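Lista de comprobación del puesto de tareas domésticas, con comentarios
Proyecto Lola – taller de Tonanwood
Fecha de la revisión: 23/09/2026
Revisa: Hannelore Trummer
Acompaña: Efe Okonkwo
Puesto: 16

Antes de empezar, gracias a todos los que habéis dejado el taller recogido esta semana. Sé que estas hojas se rellenan con prisa y que la casilla de comentarios suele quedarse en blanco, así que esta vez me he permitido escribir un poco más de la cuenta. Quien solo quiera los resultados puede leer la palabra que sigue a cada punto y marcharse a comer tan tranquilo.

1. Superficie de trabajo limpia y sin cantos vivos – Conforme.
Pasé la mano por todo el borde y no encontré nada que enganche la ropa.

2. El panel no se desplaza al apoyar los antebrazos – Conforme con observación.
Aguanta bien, pero Efe es más alto que yo y carga más peso, y con él cedió un poquito hacia el fondo. Ayodele, cuando tengas un rato, ponle unas tiras antideslizantes, por favor.

3. Cables de las pinzas con holgura suficiente en la muñeca – Conforme.
Hay que poder girar la mano del todo sin notar tirones. Si notáis alguno, parad y recolocad el cable, aunque quede una sola repetición.

4. Cables por el suelo fuera de la zona de paso – No conforme.
Lo anotamos ya en marzo y lo vuelvo a anotar con todo el cariño del mundo. Por el lado izquierdo de la mesa se pisa cable al entrar y al salir. Queda pendiente la canaleta que pidió Ibrahim Ogundipe.

5. Parada de emergencia probada – Conforme.
Probada dos veces, una por cada uno.
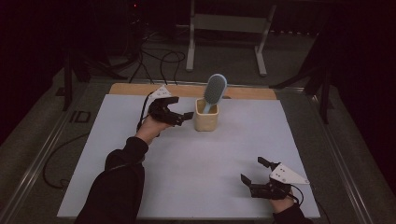 6. Tarea adecuada al estado actual de la máquina – Conforme con observación.
La pregunta que me hacen en casa cada domingo es si las máquinas saben ya ordenar un cuarto de baño, y mi respuesta sigue siendo que unas cosas sí y otras todavía no. Con objetos rígidos y bien separados, Lola se defiende estupendamente. Luego le pones un cepillo azul claro inclinado dentro de un vaso amarillo, con las cerdas hacia fuera, y ahí empiezan las dudas – ¿por el mango, por la cabeza, se sujeta el vaso con la otra mano? Una persona lo resuelve sin pensarlo y por eso nos cuesta tanto explicarlo. De las 981 repeticiones registradas hasta hoy, Olumide Ojo ha apartado 89 para volver a mirarlas con calma, y me parece muy bien que se tome su tiempo.

7. Objetos ligeros revisados antes de cada tanda – Conforme.
Los vasos de plástico vacíos vuelcan con nada. No es peligroso, pero el instinto de todos es lanzarse a cogerlos, y con las pinzas puestas eso acaba en un golpe en los nudillos (hablo por experiencia).

8. Puntas de las pinzas sin desgaste ni holgura – Conforme.
El recambio de Nulline ya está en el armario, en el segundo cajón. Apuntad en la hoja quién lo coge.

9. Descansos respetados – No conforme.
Pedimos una pausa cada 18 minutos y Efe reconoce que se la salta cuando va cogiendo ritmo. Lo entiendo, yo hago lo mismo planchando, pero los hombros pasan factura al día siguiente.

10. Iluminación de la zona de paso – Conforme con observación.
Sobre la mesa se ve de maravilla. El suelo alrededor está bastante oscuro, y junto con el punto 4 no me deja tranquila. He pedido presupuesto a Ajayi para una luz baja.

Resultado: el puesto puede seguir en uso para tareas de mesa. No se autoriza de momento el doblado de toallas a dos manos con la máquina en automático, que aún tira de la tela más de lo que me gustaría – y mira que tengo ganas de verlo.

Pendiente: canaleta (Ibrahim), tiras antideslizantes (Ayodele), luz baja (yo misma).

Firmado: Hannelore Trummer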